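How to Make a Small Batch of Strawberry-Mandarin Jam

A small batch of jam takes less than an hour at the stove and needs no special pot. The recipe below fills 3 half-pint jars. It uses no boxed pectin. The mandarin and lemon supply enough for a soft set, the kind that spreads easily and slides a little on toast.

What you need

500 grams strawberries, weighed after hulling
2 mandarins
274 grams sugar
Juice of one lemon
A wide, heavy pan
3 clean half-pint jars with lids

The sugar is low for jam. This batch is meant for the refrigerator and should not be stored in a cupboard. If you want shelf-stable jars, use a tested canning recipe and follow its times exactly.

Choosing the fruit

Strawberries for jam should be red all the way to the stem and smell like strawberries at arm's length. Underripe berries hold their shape but give a pale, sour jam. Leave out any with soft brown spots. One bad berry can give the whole pan a stale taste.

Mandarins should feel heavy for their size. A little looseness in the peel is fine on most kinds, but very puffy fruit is often dry inside. You will be using the zest, so buy unwaxed if the store has it. If not, scrub the peel under hot water and dry it with a towel.
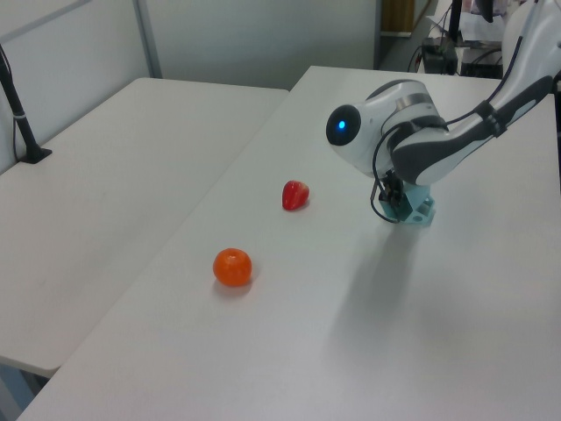 Step 1: Prepare the fruit

Rinse the strawberries before you hull them. If you hull first, they take on water. Cut small berries in half and large ones in quarters.

Grate the zest from one mandarin, stopping when you reach white pith. Peel both, pull off the loose strings, and chop the segments. Pick out the seeds as you go.

Step 2: Let it sit

Put the fruit, zest and sugar in a bowl and stir until the sugar looks damp. Cover and leave it for an hour at room temperature, or overnight in the refrigerator. The overnight version keeps the berry pieces firmer and shortens the cooking time a bit.

Put two small plates in the freezer before you start cooking. You will need them for the set test.

Step 3: Cook

Scrape everything into the pan and add the lemon juice. Set it over medium heat and stir until you can no longer feel sugar on the bottom, then turn the heat up to medium-high.

Keep it at a steady boil for 25 minutes, stirring often. Near the end, stir all the time – this is when it catches. Foam will rise early on and mostly settle by itself. Skim off whatever is left with a spoon.

Gas burners run hotter than most electric ones, so start testing early if you cook on gas.

Step 4: Test the set

Take the pan off the heat. Drop a teaspoon of jam on a cold plate, return the plate to the freezer for two minutes, then push the jam with a fingertip. If the surface wrinkles, it is done. If it runs back together, boil it for another few minutes and test again on the second plate.

Changing the fruit

A ripe pear can replace one of the mandarins. Peel it, core it, and grate it on the large holes of a box grater so it cooks down at the same rate as the berries. Pear jam tastes sweeter, so taste before you add more sugar to it.

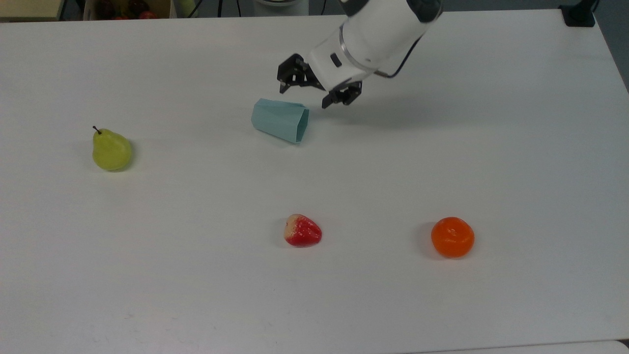 Pear also makes the jam thicker and a little grainy. If that bothers you, mash the fruit with a potato masher halfway through the boil. Frozen strawberries work in any version. Thaw them in the bowl with the sugar and keep all the juice.

Step 5: Fill the jars

Wash the jars in hot soapy water, rinse, and dry them in a low oven. Ladle in the hot jam, leaving a little space at the top. Wipe the rims and put the lids on. Let the jars cool on a towel, then move them to the refrigerator. Use the jam within three weeks, or freeze it in plastic tubs with some headroom.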